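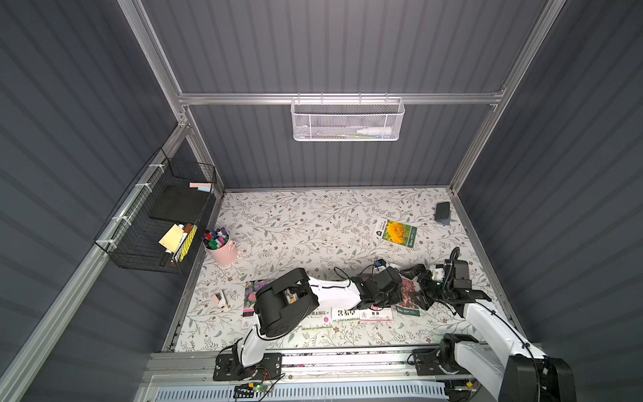

Why do so many households keep a patterned tablecloth for every day and a plain one for company? Mostly because a plain cloth shows each drop of gravy, and people would sooner save it for a meal when everyone is being careful.

Filed under: Home Textiles / Research Articles

4.2 Pattern and the everyday table

When we began the survey in Murkuvel we expected to hear a good deal about price, and we did hear some. What we had not expected was how gladly people would talk about pattern. Of the 214 households that returned the long form, most wrote more in the box on printed designs than in any other, and several went on into the margins and over the back of the sheet (we read all of it, with great pleasure).

The designs they favored for daily use were small, scattered and fairly quiet. Leafy vines came up again and again, and so did little flowers in browns and other soft colors. The cloth in Figure 2 is of this general type, with thin gray-green vines and small brown and beige flowers on a white ground. Households described such prints as "forgiving," a word we liked so much that we kept it as a coding category. Large single blooms were thought handsome but hard to live with, and a few people told us they felt obliged to center them properly each time the cloth went back on the table.

Age of the cloth mattered too, though in a roundabout way. In 17 households the everyday cloth had started life as the good one and had come down in the world after a stain or a bad ironing. Nearly all of these were plain. Printed cloths seldom made that journey - they were bought for the kitchen and they stayed there until they wore thin, and then they were cut up for drawer liners or dust cloths.

We also asked about washing. Answers from the Besex district differed from the rest, with many more people there hanging cloths indoors over a door or banister, and we suspect the damp Septembers have something to do with it. Fading was mentioned less often in those homes. The Sosik pattern books, which we come to in the next section, list several vine prints as suited to "rooms without much sun," and it would be worth checking whether the mill sold more of them in Besex than elsewhere.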